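Home | Methods | Checklists | Results | Archive

Wrist Camera Pick Study: Pre-Session Checklist, With My Comments
Posted 10/10/2025 by the bench lead, Clostby lab

Same list as last time, with a bunch more grumbling in the comments. If you're running a session this month, do the items in order and write your initials on the paper copy. Comments are mine, ignore them if you're in a hurry (but please read number 4).

1. E-stop pressed, released, pressed again. OK.
Comment: Do it with the arm powered. I found two sheets signed off with the arm still dark, and that checks nothing except the button's spring.

2. Walk around the cell. Floor clear, bags off the bench, door latched. OK.
Comment: The latch sticks. Lift it a little as you push.

3. Gripper fasteners snug, finger play within limits. OK, see comment.
Comment: Hand snug only! We stripped one in the spring and lost most of a day to it. If anything moves under your thumb, stop and tag the arm out. Same for the gear: look for grit or fuzz in the teeth, with power off, and use the soft brush from the Endico kit. The soft toys shed like you wouldn't believe.

4. Wiring at the wrist. NEEDS ATTENTION.
Comment: Okay, this is the one I care about. The thin wires have to stay tucked in through the whole range of motion, so jog the wrist slowly to both ends and watch them the entire time. Don't just look at the home position and call it good, I've done that and regretted it. I want a second strain relief here before we go past 12 sessions on this wiring. Until then, check it at the halfway break too.

5. Camera view. Black ring visible on all sides, gripper low and to the right, lens wiped. OK.
Comment: Open the live view and compare it with the one on this page. You're after the same general layout, so don't fuss over matching the objects. If the gripper has wandered toward the middle, the mount has slipped and every grasp label from that session is going to be off. Ask me how I know (375 clips, all relabeled by hand, over a holiday weekend). 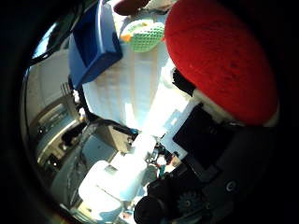

Wrist view, mixed object set: red fuzzy dome, green crochet piece, blue box.

6. Exposure. MARGINAL.
Comment: The white stuff in the middle is washing out while the gripper side stays really dark. I'd live with it for the bright objects, since the reds and blues and greens still come through strong, but anything pale loses its edges. Drop the exposure one step and look again. If the gripper goes to solid black, go back up and dim the bench light instead. Please write down which one you did! The Bukhari split is sorted by lighting and I can't sort what I don't have.

7. Object set matches the session card. OK.
Comment: At least one fuzzy, one knitted or crocheted, and one glossy thing in every set. That mix is the whole point of the method. We compare grasps planned from the wrist view alone against grasps planned with the overhead view added, and the textures are where the two come apart. In the first round the wrist-only planner did fine on boxes and got pretty lost on the soft stuff, mostly when an object filled a big chunk of the view. I was surprised how much that mattered, I'd bet on glare being the worse problem.

8. Speed limit set to session value. OK.
Comment: Read it off the pendant and not off the card. The card is what we meant to set.

9. Dry run, gripper open, no contact. OK.
Comment: One full path at low speed with your hand on the stop. If it sounds different from yesterday it probably is different, so log it even if you feel silly.

10. Disk space and clock sync. OK.
Comment: Some 2,000 clips fit before the drive starts complaining. The clock drifts if the recorder was off over the weekend, so resync on Mondays whether it looks wrong or not.

11. Retry rule posted where you can see it. OK.
Comment: One retry per object, then move on. I know it's tempting to give it a third go when it almost had it. Don't, it wrecks the success rate and I'll only have to throw the clip out.

Overall: cleared to run, with item 4 to be rechecked at the break and item 6 noted on the sheet. Round one closed at 112 usable trials, which is thin, and I'd like a lot more than that before the Kimurwood write-up in December. Spare strain reliefs are in the second drawer, under the gloves.

Contact the bench | Copyright 2025 Clostby lab | Back to top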